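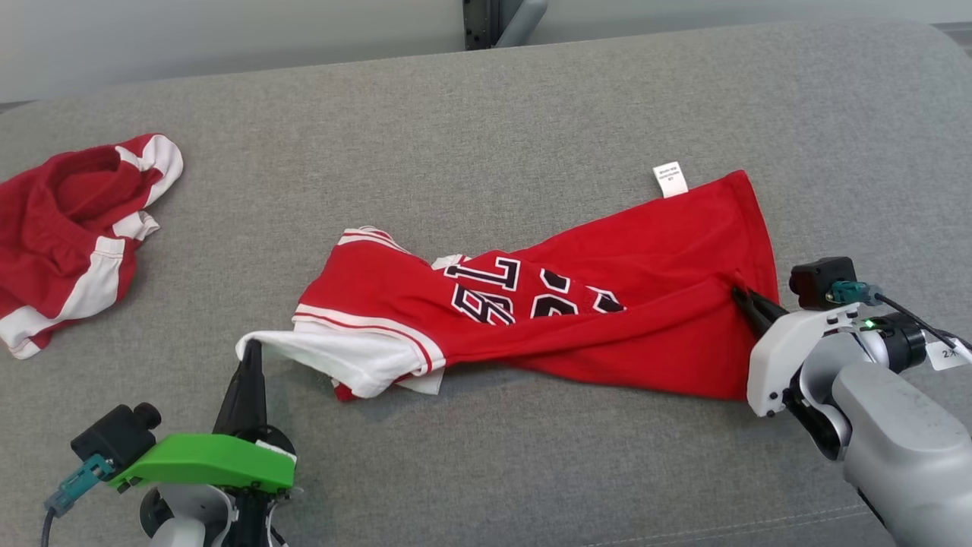 December 30, 2024

Read the Warniven draft again over lunch, all of it this time, including the appendix Tzu-hsuan wanted me to skip. The claim is that a policy trained on 3,734 demonstrations folds sports clothes it has never met. I don't believe "never met." The test jerseys are red, the training jerseys were mostly red, and the trim is much the same. A different number on the front isn't a different garment.

Fedir says I'm being a crank. He says the numerals fold up differently every time and so the camera gets a new picture every time. Fine, but that's an argument about creases. I asked him what happens with a green wool sweater and he went to get coffee.

My bigger worry is the scoring. Normand marks a fold as good if the corners look close enough to him, and he knows which policy is running when he marks it. I've said since May that the marking should be blind. Zoriana agreed with me in the meeting and then sided with Normand by email.

Both garments on the gray cushion again for the afternoon, shorts left and jersey right. That layout bothers me too. If the shorts start on the left in all the training data, we can't say the policy knows shorts from a jersey. It may know left from right. I'd swap them and run the whole set over before anybody writes the word "recognizes."

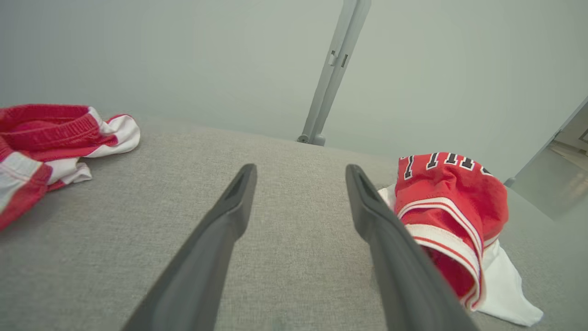 Wrist view, shorts to the left, jersey to the right.

Marichka pulled 600 of the old recordings for me so I can check the starting positions by hand. Dull work, and I'll probably do it at home with the radio on. She thinks I'll find a mix. I bet her 5 dollars I won't.

Tzu-hsuan wants the result section closed this week. I told him I'd sign off on "folds red team kit placed on a gray cushion" and he didn't laugh. Three swapped runs first, then we can talk about the title.

Must remember to bring the green sweater.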